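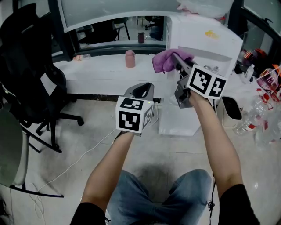 ok so every few months somebody at work asks me if the robots are coming for our chores yet, and since I have opinions and a long bus ride home, you're getting a thread

short version: no. slightly longer version: no, but wiping a counter is a lot closer than it was last November, and picking up after people is about where it's always been

wiping looks like the easy one, right? flat surface, soft cloth, go back and forth. I thought so too until I tried it with a two-finger gripper in my hand where my fingers should be. you lose your whole palm! the cloth bunches up in the jaws and the part touching the counter is whatever corner happens to be hanging out

a person folds a cloth into a pad without thinking, then flips it when one side gets gross. try doing that with two pinchers. it took me 40 tries to get a fold I'd be ok showing my mother, and she would've redone it

and then there's Stuff On The Counter. a water bottle, say. you pick it up, wipe under it, put it back. or you're lazy and wipe around it (me). a machine has to decide which kind of person it is

Brayan Inga, who sits across from me and has cleaned actual restaurants for actual money, says the wipe is the smallest part of the job. his list goes: look, move things, wipe, look again from the side so the light shows the streaks, wipe the streaks. machines I've seen do step three and go home

we had a demo unit from Plendimura in the shop for 2 weeks. very smooth arm, nice people, good snacks. it wiped one rectangle beautifully. then someone left a coffee mug in the rectangle and it stopped and waited for help, same as my nephew would

the Skitorero one was braver. it moved the mug! onto the part it had already wiped! with the ring of coffee under it! I laughed so hard I had to go stand in the hallway

bottles are their own topic. a pile of empty clear plastic bottles is murder for a camera, you're basically asking it to pick up a bunch of reflections. give me a box of bolts any day

also: bags. a plastic bag is never the same shape twice. I asked the Bouchard rep at the trade show if theirs could put a new liner in a wastebasket and he got very interested in his phone

and cables on the floor!! I step over them without looking. anything on wheels treats a white cable on pale tile like it isn't there, then wears it for the rest of the afternoon

what I do think works today, if you're shopping for a small workplace: floor scrubbing in big open rooms, moving totes from A to B, and loading parts that always show up facing the same way. those 3 I'd spend money on

what I'd give a few more years: counters, dishes, folding anything bigger than a napkin. my cousin's laundry place, Brotside, priced out a towel folder and it needed someone standing there all shift feeding it towels. so she hired someone who folds towels

somebody replied asking if I'd have one at home. for the counter after dinner, sure, if it took 12 minutes and didn't need me to clear everything first. clearing everything first IS the chore

anyway this is my stop. if yours can change a trash bag send me video, no cuts please, I want to see the part where the bag sticks to itself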